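Koster Mobile Shelving, Blue

Order code: KOSTER 576
Sold by Clorkolero, Celonthorpe

Home > Storage > Workshop shelving > Mobile

Blue steel shelving on castors, for workshops, stores and parts rooms. The uprights are punched along their length and the beams can be set at whatever height suits the goods. Shelf boards are finished in the same blue as the frame.

The unit comes flat packed. Two people can put it together with a rubber mallet, plus a 13 mm spanner for the castors. Fit the castors before the shelf boards go in.

Typical use

The Koster is mostly bought by body shops and small parts stores. Large, light, awkward pieces such as trim panels and wheel covers can lie flat on the top board. Small parts go below in stacking crates. On our own unit at the Celonthorpe trade counter, the lower board takes green crates stacked two high, with a hubcap and a curved white plastic panel on the board above.

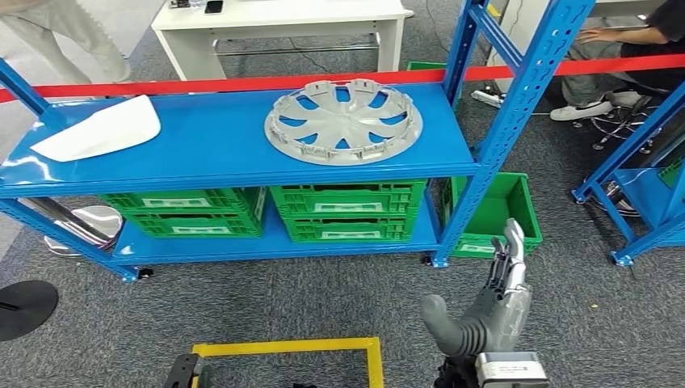

Details

Frame: slotted steel, blue
Shelf boards: blue, gloss finish
Beam adjustment: 50 mm steps
Castors: black, supplied with the unit
Assembly: bolts for the castors, all other joints push fit
Packed weight: about 40 kg
Crates: not included, see below

Crates to go with it

The green crates are the Ikereck stacking type. They have open lattice sides, so you can see roughly what is inside, and a white label area on the front. The label area takes a paper label or a stick-on one. Paint marker is hard to get off and we don't recommend it.

Ikereck crates are sold singly or in packs of four. They stack with each other but not with the older grey Ikereck crates, which have a different rim.

Loading and moving

Put the heaviest goods on the lowest board. Spread the load across the full width of each board and keep round items away from the edges. Take loose items off the top before moving the unit and push it from the end, with one hand on each upright. It is meant for smooth indoor floors.

Gloss boards show dust and grease. Wipe them with a damp cloth and washing-up liquid. Scouring pads will scratch the finish.

Delivery and collection

Units in stock can be collected from the trade counter in Celonthorpe. Bring a vehicle with at least two metres of clear load length. Delivery is kerbside and costs £23 per unit. Spare beams, boards and castors can be ordered separately; please quote the order code.

Page updated 2022-10-19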